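About Skundico

Skundico is a household goods and sorting service based in Clandon. We take in mixed lots of small items, sort them by hand, and send them on to the places that can use them. Most of what reaches us comes from house clearances, closed offices, play groups and school storage rooms. We also sell a small range of refurbished bins and trays from our shop at the front of the building.

The company started in August in a rented garage on Holzer Road with two tables and a van. We moved to our present building when the garage became too small for the shelving. We now have 17 people on staff and 4 sorting rooms. Opening hours for drop-offs are 8 a.m. to 3 p.m.

What we handle

We accept desk supplies, kitchen items, play food, toys, empty drink bottles, hand tools and plastic tableware. Items can be mixed together in one box. Please do not wash or label anything before you bring it in. We do not take mattresses, paint, batteries, glass sheets or anything that needs two people to lift.

Small items are sorted at table height in bins. Larger items go straight to the shelving in the back hall. A bin holds only a few things at a time, so that each one can be picked up and looked at without digging.

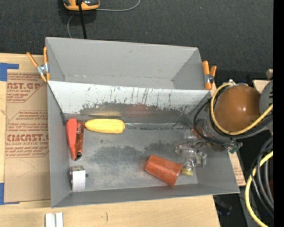

Divided bin on a sorting table, with corn, a cup and a bottle in the front section.

How the sorting works

Every lot gets a number at the door and keeps it until the last item has left the building. Plastic for recycling is pulled first. Cups, plates and bowls go to the kitchen shelves, and play food goes with the toys. Desk items are kept together and checked for missing parts. Anything we can't place goes on the query shelf, which is cleared once a month.

Items in working order are offered to schools and community groups in the Clandon area. What they don't need is sold in the shop. The remainder goes to Borkex, our recycling partner, which collects from our loading door.

Our bins and tables

We use our bins for a long time. Scratches and worn paint are not a reason to replace one, and a bin is retired only when it cracks or no longer sits flat. Clamps, dividers and tabletops are repaired in our own workshop. Customers who want a used bin for a garage or classroom can ask at the shop counter. Prices are marked on the shelf.

Visiting us

We are at 751 Holzer Road, Clandon, next to the tile warehouse. The drop-off door is on the left side of the building and has space for 2 cars. School groups can visit the sorting rooms by arrangement. Please ask at the shop counter for a booking form and allow an hour for the visit.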